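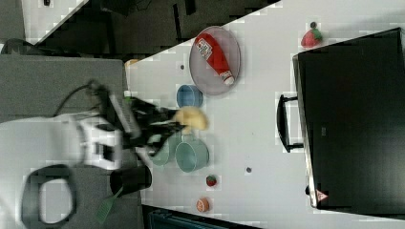

4.2 Effect of the isolation resistor

The two-way Wilkinson divider needs a resistor of 100 ohms between its output ports when the system impedance is 50 ohms. In theory the resistor carries no current when both outputs see the same load, so its value has no effect on insertion loss or on the input match. It does set the isolation and the output match, and these were the two quantities that varied most between our boards.

We built 24 dividers on the Wurberg substrate, all from the same artwork and all with thin-film chip resistors from a single reel. Each board was measured with the third port terminated, and the calibration was repeated after every seven boards. Shireen Fourie made the first set of measurements and Baoshan Long repeated them in September on the Hendricks fixture, with the same cables and torque settings. Over both sets we kept 772 traces. Traces with a visible connector fault were left out before any fitting was done.

At the design frequency, an ideal divider with a 110 ohm resistor still gives an isolation of 32.5 dB, and one with a 105 ohm resistor gives 38.3 dB. Resistor tolerance alone therefore cannot account for the poorer boards. The larger effect came from the resistor's parasitics, mainly the capacitance between its pads and the short lengths of line needed to reach them. Both become more important as frequency rises. Near 18 GHz the chip is no longer small enough to be treated as a lumped part, and the isolation null moves down in frequency and fills in.

Following the method used for the Drirnance layout, we modelled the chip as a resistor with a shunt capacitor and a short length of line at each end. The capacitance was fitted once, to the mean of the first set, and then held fixed. With this model the null frequency agreed with measurement on all but the two boards with misplaced chips — these were modelled again with the measured offset, and the agreement was then acceptable.

Bringing the output arms closer together shortens the connecting lines but adds coupling between the quarter-wave sections. The Suvlow layout avoids this by curving the arms apart and bringing them together only at the resistor. We adopted it for the wideband version described in Section 4.3, where the isolation has to be held over more than one section.

Figure 6. Robotic arm over a white tabletop with a grey plate, a ketchup bottle and a blue cup.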